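**Pukness Desk Hook, charcoal, single**

It holds a bag. It will also hold headphones, a dog lead or the cardigan you keep meaning to wash. We've sold 2,234 of them and the commonest review is "fine", which we've decided to take as praise.

The hook clamps to the side of a desk up to 13 mm thicker than the old model allowed, so the Claltberg range is finally welcome. No drilling, no glue, no awkward talk with the landlord about the bond.

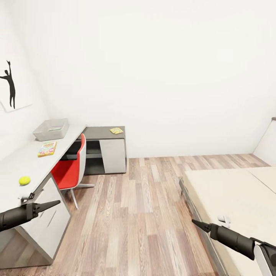

*White desk with a small dark hook-like fitting on its side, bed opposite.*

Colours: charcoal. We did try a grey, but it was also charcoal.

Do the screw up by hand. Pliers will mark the finish and void the warranty, and we can always tell. Spare pads are sold separately under Jirau parts, item 924.

Please don't hang a child, a bicycle or yourself from it.

Back in stock in September.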